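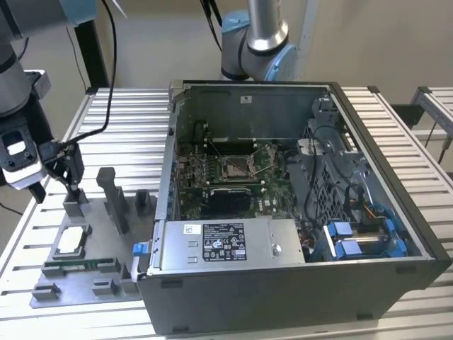

Adebayo Edet 来信问：我们手里的钱刚够买一条机械臂，供应商的报价单上也确实只有一条机械臂，那桌子、夹具、夹爪、线缆这些到底该另外留多少？是先把臂买回来再慢慢补，还是干脆等到明年一起上？

先说我的答案：别等明年，但也别先下单买臂！先拿一张纸，把那条臂周围一圈的东西全写下来，写完再去看报价单，你会发现好多钱其实可以花得更聪明。我在 Iresard 工作间折腾装机和拆机工位有一阵子了，最喜欢的就是这个写清单的阶段（比开箱还喜欢，真的），下面把攒下来的小窍门按花钱的顺序讲一遍。内容偏台式电脑这类活儿：内存、处理器、机箱，不过拿去套别的小件装配也差不多。

更新于 2023年1月20日

一、臂的钱封顶在六成

我们自己定的规矩：机械臂本体不超过总预算的 60%。这个数没有什么理论，就是两次立项下来觉得舒服的一条线。超过了，后面就会开始抠夹具，而夹具恰恰是最抠不得的。剩下的四成里，台面和型材占一块，夹爪和指头占一块，夹具板占一块，线缆和杂件占一块，最后一定要留一笔不写名目的钱。

不写名目的那笔，财务一般会问。我的做法是在申请表上写“调试耗材”，然后把去年调试期间零零碎碎买过的东西附一张单子：扎带、缓冲垫、多买的一套指头、撞歪了重做的定位块。看了单子的人基本都会点头。

二、先量工件，再看臂展

大家看样本的时候都先看臂展和负载，我也是，谁不爱看那个呢！可是装机这种活，一根内存条轻得很，处理器更轻，负载几乎不用操心。要操心的是机箱。机箱侧放，侧板拆掉，夹爪得从上方伸进去，机箱的四壁、硬盘架、电源都在旁边挡着，能下手的口子比你坐在办公室里想的小。

所以第一步去仓库把你打算处理的机箱搬一个出来，放倒，拿纸板照着夹爪的外形剪一个等大的轮廓，用手拿着往里伸。内存插槽那里伸得进去吗？处理器插座旁边转得过身吗？有没有一根线正好垂在半路上？纸板不要钱，剪坏了再剪一块。我见过夹爪买回来以后外壳比插槽旁边的空间还宽的，最后只能另外加长指头，加长以后又软，夹东西发飘，又得加厚，一来一回花掉的钱够买一套新的。

量的时候把最大的机箱和最小的机箱各量一个。只量手边那个最顺眼的，以后换型号会很难受。

三、台面：舍得买带槽的

如果整篇只能听一条，请听这条：台面买带槽的铝型材！平行的槽从一头通到另一头，夹具板想挪就挪，机箱旁边想加一个挡块就加一个，不用打孔，不用跟谁申请。我们早先图便宜用过整块的厚板，打了孔就定死了，换个机箱型号又要重新打，到后来那块板像奶酪一样。

Cutex 的型材我们用得多，交货快，切口干净，边角料也肯一起寄过来。选别家也完全可以，看三样就行：槽宽和你手头的螺母对不对得上；两根拼在一起时接缝平不平（拿一把直尺架上去，对着窗户看漏不漏光）；能不能单独补买一根。最后一样特别要紧，有的厂家只卖整套。

台面要买得比你算出来的大一圈。夹具板占一边，机箱占一边，中间看着还挺宽裕，等你要放螺丝盒、放扫码枪、放一杯不该放在那里的茶的时候就不够了。大一圈多不了多少钱，以后加长却很贵，连架子都得改。

槽里会积灰，还会藏螺丝。买一卷配套的塑料封条，暂时不用的槽都盖上，省心得很。不想买封条的，用窄的纸胶带也行，就是难看一点，过一阵子要换。

四、夹具板：把零件的“家”画出来

很多人把零件往托盘里一倒，指望靠相机和软件去认。能做，也很好玩，可那是另外一笔预算。头一个工位我强烈建议给每样零件一个固定的位置：处理器放在一个方形的凹槽里，内存条横着夹在两个小块之间，高一点的柱子和矮一点的小块各管各的事。位置定死了，程序就好写，新来的同事看一眼板子也知道东西该放哪儿。

省钱的窍门在于把板子和定位块分开做。底板找外面加工，平整度交给人家保证；上面的小块自己打印，打坏了重来。我们一块底板外加工花了 300 欧，上面的小块几乎只花了电费和料钱。后来换了一种尺寸的处理器，底板没动，只重新打印了一个凹槽，当天下午就接着干活了，开心！

几条零碎经验：

凹槽的四边留一点倒角，零件自己会滑到位，比把机械臂调得更准便宜太多。

凹槽要给指头让位。图纸上看着严丝合缝很漂亮，真要夹的时候指头没地方下去。画的时候把指头的外形也画进去，两边各让开一点。

打印件统一用一种颜色，最好是灰的，脏了不显，跟绿色的电路板也分得开，眼睛不累。

每个小块背面刻上版本号。字小没关系，刻了就行。等抽屉里躺着一堆长得一模一样的方块时，你会感谢自己。

板子边角上留几个空位先不要用。将来总有东西要放。

涉及处理器和内存的地方，防静电别省。普通打印料和防静电料的价差摊到一个小块上很小，接地线也便宜，这笔直接写进预算，别放进那笔不写名目的钱里。

五、夹爪和指头

夹爪买标准的，指头自己做。这句话我对每个来参观的人都说。标准夹爪坏了有备件，二手也好出手；指头则跟着工件走，早晚要改，找人定做一副漂亮的钢指头放在那里舍不得改，反而耽误事。

Bennani 的两指夹爪我们试过一段时间，行程够夹内存条的侧边，也够夹处理器的边框。询价的时候记得问清楚三件事，报价单上常常不写：转接法兰含不含；线含不含，多长；控制插件是一次买断还是按年收。有一回就是法兰没含，臂和夹爪都到了，面对面放在桌上等了两个星期的转接件。

行程别追求最大。行程大的夹爪身子也宽，往机箱里伸的时候处处碰壁。拿第二条里那张纸板再比一遍，比完再下单。

力要能往小里调。样本上爱写最大夹持力，你要问的是最小的那个数。夹内存条用不了多大力气，夹处理器就更要温柔。销售说不上来的，请他回去问，问到了再谈价钱。

六、线缆：花小钱的大事

线是最容易被忘掉的一行。从架子上方绕下来到夹爪的那根细线，要留出一个松松的弯，臂转到最远的位置时不能绷紧，转回来时又不能拖到工件上。这个弯留多大，买线之前就要想好，不然买短了一截只能整根重买。

我的土办法：拿一根晾衣绳，一头绑在夹爪的位置，一头绑在架子顶上，慢慢把臂挪到几个最远的姿势，看绳子哪里紧哪里垂，剪下来量长度，再放宽一点去订线。还没买臂的时候就用一根扫帚柄代替，两个人配合，一个举一个看，挺滑稽的，但是管用。

线缆托架和魔术贴扎带多买。塑料扎带剪来剪去容易划伤线皮，调试阶段一律用魔术贴的，定型以后再换。

机箱里面的线也要算进来。电源出来的那几股，硬盘架旁边的那几股，不管它们就会横在插槽上头。我们在机箱边上放了几个小夹子，先把线夹到一边再开工，夹子是文具店买的，便宜得不好意思写进表格。

七、要不要上第二条臂

这个问题每次都有人问。我的看法：架子和台面按 2 条臂来规划，钱先按一条来花。也就是说型材要够长，立柱的位置要留出来，电源插座要多一组，控制柜里空出一格。这些现在做几乎不加钱，以后补就要停工。

什么时候值得加第二条？当你发现第一条臂老是放下这个去扶那个的时候。装处理器要先把插座的压杆掀起来，固定框打开，才轮得到处理器下去；一条臂来回倒手不是不行，就是慢。拿秒表掐一天，看看倒手占了多长时间，再跟第二条臂的价钱摆在一起比。掐表的时候请找个平常的日子，别挑演示那天。

两条臂共用一张桌子，还要多算一笔防碰撞的钱：软件授权也好，多花的调试时间也好，总之要写上。我们用 Stulum 做排程，授权是按工位算的，加臂不加价，这一点当初挑的时候很让人心动。你手上的软件怎么算，请把合同翻出来看，别凭印象。

八、旧机箱、旧零件，是最好的耗材

调试期间千万别拿好机器练！插座的针脚那么密，歪一下就完了。预算里单独列一行“练习件”，去收几台报废的台式机，主板亮不亮无所谓，插槽完整就行。内存条也收一把，坏的最好，便宜。

收的时候挑几台不一样的。有的机箱带蓝色的塑料托架和卡扣，抽出来很方便；有的满是螺丝，拆一个侧板要半天。混着收，你就能提前知道哪些型号适合上机械臂，哪些还是交给人手。这份名单后来成了我们最常翻的一张纸。

练习件上贴个醒目的标签，别跟好件混在一起。（我们混过。找了一下午。）

电源箱留在机箱里一起练，别图轻便拆掉。重心变了，机箱在台面上稳不稳也跟着变，等换上完整的机器又要重新调一遍挡块。

九、时间也写进表格

钱的表格大家都会做，时间的常常漏。我们上一个工位从货到齐到能放心走开去倒杯水，一共花了 83 个工时，其中编程占的比想象中少，大半花在改定位块、改指头、理线和等件上。你可以拿这个数当个参照，再按自己人手的情况往上加。

工时折成钱写到表格里，和设备放在同一张纸上。这样做有个好处：别人问为什么要花钱买带槽的台面时，你可以指着改夹具那一行给他看。

等件的时间也有办法缩。下单顺序按交期从长到短排，先订夹爪和法兰，再订型材，打印料最后买。臂本体的交期每家差别很大，问的时候让对方写在邮件里。要赶在二月开工的，年前就得把法兰订了。

十、报价单到手以后

逐行念出来，念给旁边的人听。听起来傻，可是“含安装”“不含安装”这种字眼，眼睛会滑过去，嘴巴不会。

让对方把备件价一起报上：指头、密封圈、线、保险丝。设备价谈得很低、备件贵得吓人的，遇到过。

问一句能不能借样机。很多家是肯的，只是没人问就不提。借来以后把你的机箱、你的夹具板、你的内存条摆上去，照真实的样子摆一遍，哪怕不通电，光是摆一摆就能看出来哪里够不着。

Radomir Živković 在上一篇下面留言说，他习惯把每份报价单抄进同一张空白表，表头自己定，供应商没填的格子就涂黄，黄格子多的那家先不回电话。我试了，太好用了，现在我们也这么干，表头如下，拿去随便改：

本体（含控制器、示教器）
法兰与转接件
夹爪
指头（首套＋备用）
台面型材、立柱、连接件
夹具底板
定位块打印料（含防静电料）
线缆、托架、扎带
软件授权（一次性／按年，分开写）
安全防护
练习件
培训
工时折算
调试耗材
交期（每行都要填）

回到 Adebayo Edet 的问题。如果钱真的只够一条臂，我会换小一号的臂，把省下来的钱挪给台面和夹具板。装内存和处理器用不着大块头，小一号的臂往机箱里伸反而更灵活。先把机箱放倒，剪纸板去吧，剪完把尺寸发给我，我很想看看你那边的机箱能不能用同一套定位块！

下一篇写指头：打印的、铣的、贴胶皮的，各试了哪些，夹内存条时哪种最不打滑。已经有做法的朋友欢迎先在下面留言，带上尺寸更好。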